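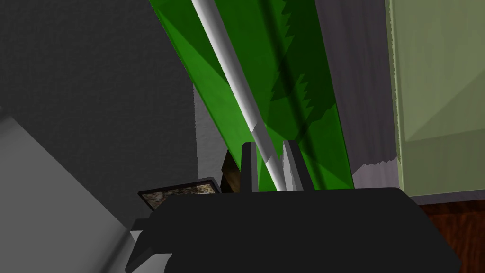

Residents of Tindwood are asked to follow the guidance below when cleaning and storing long-handled household tools, including brooms, mops, window poles and dusters.

## Handles

Wipe each handle with a damp cloth and a little washing-up liquid after use, then dry it fully before it is put away. Painted metal handles should not be left standing in a bucket. Bare wooden handles may be rubbed with linseed oil once a year, preferably in April. Cloths used for oiling must be laid flat outdoors to dry – they can catch fire if left in a heap.

A handle that turns in its socket should be tightened at once. Where the thread is worn, two turns of plumber's tape will usually hold until a new head can be fitted.

## Heads

- Cotton mop heads: wash at 60 degrees without fabric softener.
- Bristle brooms: comb out hair and fluff, rinse in warm soapy water and dry with the bristles facing down.
- Sponge mops: squeeze out and leave in moving air. Replace when the edges crumble.

## Storage

Tools should hang clear of the floor. Each flat in Moriarty House has a rail inside the hall cupboard, fixed 1729 mm above the floor, and the clips will take handles of ordinary thickness. Heavier items – steam mops in particular – belong on the cupboard floor.

Replacement clips may be requested in writing from Diễm Chu, Household Services, quoting form 186.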